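Gripper comparison at Menddale: frequently asked questions

What are you comparing?
Two sets of fingers for the same parallel gripper: the standard pair from Gourlay and a softer pair made by Zindevmont. Both go on the same two-arm bench, with the same controller and the same settings.

Who runs the trials?
Jolene Pearce plans the tasks and keeps the results. Mathis Hoarau looks after the arms and the controller.

Why sticky notes and a cork board?
Paper is hard to pick up from a flat surface. The fingers have to get under an edge without creasing the sheet or pushing it along. Cork gives a little under pressure, so a small height error does not stop the arm. We tried the same notes on bare tabletop first and most attempts ended in a fault.

How many attempts does each set of fingers get?
700, split over 12 tasks. We swap the fingers between blocks so that neither set gets all the early runs, when the operators are still learning.

Are the arms working on their own?
No. All of the comparison runs are teleoperated. Operators take turns and change over after 2 blocks. Running a trained policy on the same tasks is planned for after December.

What counts as a success?
The item must end up where the task card says and stay there for 3 seconds after the fingers open. A torn note is a failure even if it is in the right place. A dropped item may be picked up again once.

Why leave other things on the table?
Some tasks call for a tidy bench and some do not. The extra items stay at the back and are changed between blocks. Touching one is logged but does not fail the run.

Do the cables get in the way?
Sometimes. A loop that is too short pulls on the wrist near full reach, and one that is too long drags over the work. We check the slack before each block.

Which controller software do you use?
Onow, with the grip force limit set to the same value for both sets of fingers. We have not tested other software.

Can I have the results?
Yes, once both sets have finished. Write to Jolene and say whether you want the summary or the full run log.

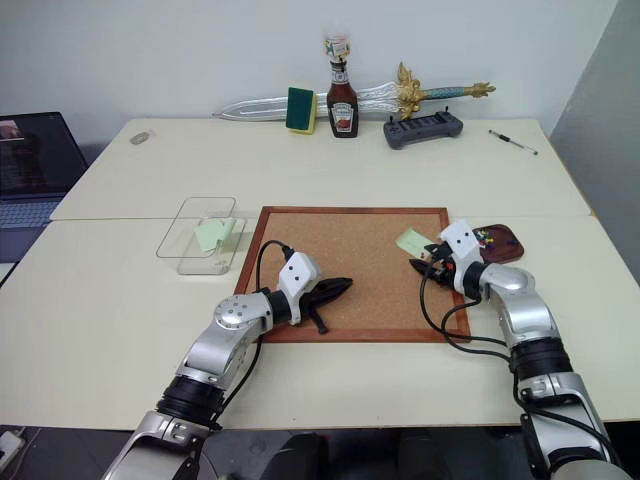 Right gripper at a green sticky note on the cork board, left gripper holding a black item with a strap.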